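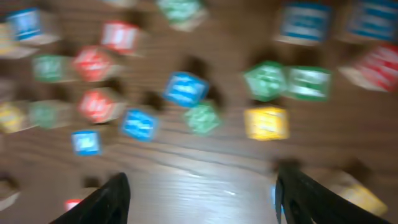

家庭识字环境与入学初期阅读成绩之间的相关，在文献中反复出现，由此推出的“玩具促进识字”却要弱得多。Skeder问卷把家中是否有字母类玩具列为一个独立条目，与藏书量、亲子共读频率并列计分，后来的Volura追踪研究原样沿用了这一做法。两项研究都没有问孩子拿这些东西做什么。散在桌面上的彩面木积木（图1），顶面有蓝、红、绿、黄四种颜色，侧面多是木头本色，一个四岁的孩子完全可以只按颜色把它们分成几堆，从头到尾不理会面上印的是什么。在问卷里，这样的一个下午和家长陪着逐块念字母的一个下午得分相同。

把“拥有”当作“使用”的代理变量，并非一概不可。藏书量的条目也有同样的毛病，但藏书量至少与家长自己的阅读习惯有稳定的联系，玩具则常常是别人送的礼物。Volura样本共209户，报告称有字母类玩具的家庭，其子女入学时的字母命名得分较高，作者据此建议幼儿园增购同类材料。我们重读了该报告的附表，发现在加入母亲受教育年限之后，玩具条目的系数缩小到原来的一半以下，95%置信区间包含零。正文没有提到这一点，只在表注里写了“趋势一致”。趋势一致到什么程度才算支持原假设，报告没有给出事先的标准。

颜色带来的混淆还要更具体一些。Brinkmann任务是目前引用较多的实验室测量：主试说出一个字母，儿童从摆开的积木中取出对应的一块，取对即得分。任务手册没有规定颜色与字母如何搭配。如果同一套积木在练习和测试阶段都使用，而每个字母的颜色又固定不变，那么儿童记住“那块蓝的”就足以通过，测到的是颜色与声音的配对，同字形辨认未必有关。手册建议练习阶段至少重复5轮，这恰好给了颜色线索充分的学习机会。

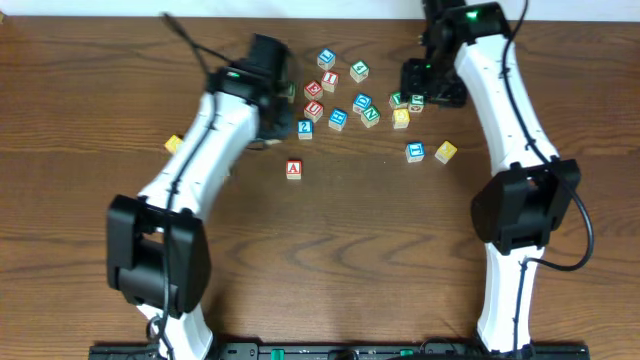 摆放方式是另一个没有得到控制的因素。字母印在方块上，方块可以转到任意朝向，b、d、p、q这一类小写字母在桌面上便失去了区分的依据，坐在桌子另一侧的人看到的又是一个样子。使用大写字母能减轻这个问题，M与W、N与Z仍然会互相混同。已发表的几份使用Brinkmann任务的报告里，只有Mustham实验室的一份说明了积木的初始朝向，其余均写作“随机摆放”。随机究竟指主试随手一撒，还是按预先生成的序列逐块放置，从文字上无从判断，而这两种做法对得分的影响很可能不同。

Mustham的数据因此值得多看一眼。该实验室招募了50名儿童，把同一批字母分别印在彩色积木和单色卡片上，要求每名儿童两种都做。积木条件下的得分明显较高，作者的解释是立体材料“激发了多感官参与”。我们对这一解释持保留态度。首先，两种条件的顺序没有平衡，所有儿童都先做卡片，练习效应无法排除。其次，卡片是单色的，材料的形状与颜色同时变化，高出的那部分得分归给哪一个都说得通。要支持多感官的说法，至少需要一个单色积木组和一个彩色卡片组，而该设计两者皆无。最后，主试知道研究假设，评分又是现场进行的，儿童的手在两块积木之间犹豫时，算不算取对，全凭主试一人决定。

支持者或许会说，上述缺陷只影响效应的大小，不影响方向。就现有材料看，这个判断缺少依据。颜色线索、练习顺序和主试期望都会把积木条件的得分往上推，三者叠加之后，剩下的真实效应可能为正，可能接近零，也不能排除儿童因忙于堆叠而减少了对字形的注意。后一种可能在Skeder的访谈附录中其实留有痕迹，有家长提到孩子“只顾着搭高”，只是这类回答没有编码，也没有进入任何一张表。

基于以上理由，下文的元分析不把玩具拥有条目作为识字活动的指标，Brinkmann任务的得分仅在报告说明了颜色搭配方式时纳入。按此标准，Volura的主要结果被排除，Mustham的数据只保留卡片条件。我们知道这会使可用样本变小，敏感性分析中另行给出了不作排除时的合并估计，供持不同意见的读者对照。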